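Search tips and recipes

Small laundry corners and how I keep mine in order

Reading time: 4 minutes

My flat in Vorville has no laundry room. It has a corner. In this corner stand the washing machine, one stool, one shelf, and all the clothes of three people. For a long time I was ashamed of it and kept the door closed when guests came. Then I began to treat the corner like a small kitchen, where every thing has its place, and now I can wash on any evening without moving half of the flat first.

The laundry bag stays off the floor. I tell this to everyone. On tiles a fabric bag takes up the wet from every small spill, and the bottom of it starts to smell before the clothes do. An old kitchen stool is good enough. Choose one that is a little narrower than your bag, so the bag sits over the edges and does not slide.

Do not wait until the bag is full to the top. I know, I also wait. But jeans are the problem. Two pairs of jeans take the place of a whole week of shirts, and when they go in together with thin things, the thin things come out twisted like rope. I take the denim out first and keep it for its own wash, inside out, with the zipper closed.

Dark glossy surfaces need a dry cloth. If you have something black and shiny in the room, you know how it is with fingerprints. Spray leaves stripes. I use a soft white cloth, a little damp for the first time over and fully dry for the second, and I go from the top down. White is practical here because you see at once when the cloth is dirty and you must turn it. My neighbor Ebbe Kristiansen uses an old pillowcase cut in four, and it works very well too.

Keep the power strip high. Mine was on the floor for 9 years, behind the bag, in the dust. Now it is on the shelf. The cables are still not beautiful – I tie them with a bit of ribbon and after one month they are loose again – but water does not reach them. Leave free air over the strip and do not let clothes hang on it.

For the tiles I use warm water and a small spoon of washing soda. The lines between them I brush twice in a year, usually in July when the window can be open the whole day. More is not necessary.

We use cookies to remember your settings. Accept / Manage

Clean the top of tall things also. Dust from the laundry is light and it goes up. I wipe the high places on the same evening as the low ones, otherwise I forget them until I am looking for something up there. Be careful around hinges and pipes, where a cloth can catch.
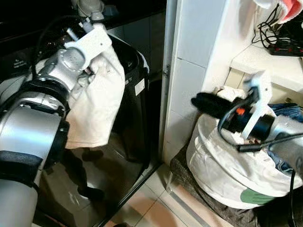

Dzintra Venckus wrote to me that she disagrees about the stool. She had one for 16 months, and each time she pulled out a heavy towel the whole bag came down with it. Now she hangs the bag on two strong hooks, 70 centimeters from the floor, and she says her back is thankful. She also asked how I get the smell out of the bag itself. I wash it empty, once in a month, together with the cleaning cloths and without softener. Softener makes the cloths slippery and after that they only push the water from one side to the other.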